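Search this site
Search

Television

The Quiet Return of the Regional Soap

When the cast of Curkport gathered for a read-through in September, the table held 10 actors who had not worked together in 20 years. The daytime drama, set in a fishing town and produced by Ravn, had been off the air for so long that several of its younger writers knew it only from recordings kept by their parents.

The revival was announced without a trailer. Ravn confirmed the order in a short statement and let the original theme music do the rest of the work. Within a day, fan pages dormant for years were active again, and viewers were debating whether the Lillard family would still own the harbor hotel.

Reunions of this kind carry risk. Audiences remember a character as she was, and the performer has in the meantime raised children, changed careers or left the business. The producers chose to write the missing years into the story. Marriages have ended offscreen, a feud has cooled, and the hotel has changed hands twice.

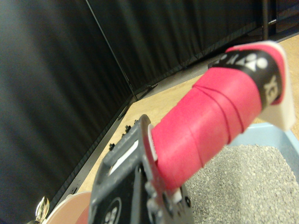

Will the original cast appear in every episode?

The returning actors are under contract for the full season, but most will appear in alternating weeks. Only the 2 sisters at the center of the story are scheduled for every episode.

Filming takes place at Wimcombe, where the exterior of the old hotel was rebuilt from the first production's drawings. The interiors are new. According to the production office, the original kitchen set was sold at a charity auction, and its buyer declined to part with it -- though the family did lend the wall clock.

The first run ended shortly after its 100th episode, on a wedding interrupted by a telephone call. The caller was never identified. The writers have said the question will be settled in the opening hour, which airs on a Friday evening, outside the program's traditional afternoon slot.

Ravn has not committed to a second season. The harbor set will remain standing through the winter while the network reviews its schedule.

Contact the editors | Copyright, all rights reserved | Back to top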